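HELTDALE - Drollusska, the maker of plain household goods with a name that customer service has learned to spell out loud, today announced that it will stop selling its products in sets.

Starting in June, everything in the company's catalog will be available as a single item. A person who needs one fork will be able to buy one fork. A person who has lost the lid of a storage tub will be able to buy the lid, and will not receive another 11 tubs with it. The program is called Chege, and it covers all 511 products in the current range.

The change follows two years of reading the mail. Drollusska receives a steady flow of letters from customers who own most of something. They have five of six glasses, three of four napkin rings, or a shower caddy with one suction cup gone. Until now the company's answer has been to suggest, politely, that they buy the whole thing again. Customers have been less polite in reply, and several have enclosed the remaining napkin rings.

"We sold people a dozen of everything and then acted surprised when they only wanted to replace one," the company said in a statement. "It took us a long time to see this as a problem, partly because it was so good for sales."

How Chege will work

Each product will carry a short part number, printed where it can be found without a flashlight. Customers can enter the number on the Drollusska website, read it over the phone, or bring the broken item to any of the company's 54 stores. Most single items will ship within three working days. Larger parts, such as drawer fronts and the long rail from the hallway coat stand, may take up to 12.

For older goods with no part number, stores will keep a printed identification guide at the counter. The guide is arranged by room, then by shape. An early version was arranged by year of manufacture and was withdrawn after a trial at the Heltdale store, where it emerged that customers do not know what year their colander is from.

Prices will be set by dividing the price of the set by the number of pieces in it and adding a small handling charge. The company considered a more complicated formula and has a very nice spreadsheet to show for it. The handling charge is the same for every item and will be waived for orders picked up in person.

Single items will be sent in plain paper sleeves or reused cartons. Drollusska acknowledges that it once mailed a replacement drawer knob in a box large enough for the drawer, and that photographs of this are still in circulation.
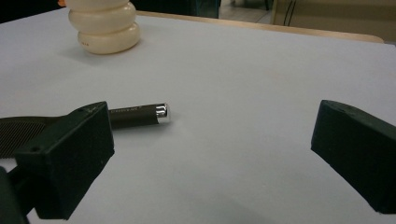
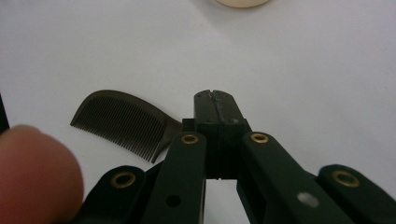
The small goods department, which covers grooming, sewing and whatever else ends up in the top drawer of a dresser, will be the first to move over. These are the items people lose most often and the ones that have been hardest to buy alone. Under the old catalog, a customer who wanted a nail brush also became the owner of a pumice stone, two soap dishes and a zippered pouch. The pouch will continue as a product in its own right for anyone who misses it.

Kitchen goods will follow, then bath, then storage. Furniture parts come last, mainly on account of the screws. Drollusska furniture currently uses 70 different kinds of screw, a figure the design office describes as "historical." Work is under way to bring that number down, and customers ordering a replacement screw are asked to send a clear picture of the old one next to a ruler.

What happens to the sets

Existing boxed sets will be sold until they run out, at a reduced price. Stores have been told they may open a box if a customer asks nicely. Anything left on the shelves at the end of the changeover will be split up and sold as singles, with the exception of the holiday cookie cutters, which the company feels would be confusing on their own. One of them is a shape that has never been agreed on.

Gift registries already in place will be honored as written. Couples who have asked for a twelve-piece place setting will get a twelve-piece place setting, and may come back in later years for the pieces they turn out to need.

Drollusska has also signed an agreement with Parel, the regional delivery firm, to handle small parcels under the new program. Parel will offer evening delivery until 8 p.m. in Heltdale and nearby towns. Packages small enough to fit through a mail slot will be put through the mail slot, a point on which both companies spent more meeting time than expected.

The company expects Chege to cost money in its first year. Revenue from small goods is forecast to fall by about 12 percent, since a good part of that revenue came from people buying things they did not want in order to get the one they did. Management has described this forecast as "fair."

A list of the first single items will be posted on the Drollusska website before the launch and will be available on paper in all stores. Customers who want to check whether a particular part is covered can call the service desk between 9 a.m. and 5 p.m. Napkin rings already mailed to the head office can be reclaimed by their owners on request. Please include a description.

About Drollusska

Drollusska makes and sells household goods for kitchens, bathrooms, bedrooms and hallways. The company is based in Heltdale, where it began as a mail-order seller of brushes. It still sells the brushes, and from June it will sell them one at a time.

Press contact: Drollusska Press Office, Heltdale. Product samples are available to reporters on request and will be sent individually.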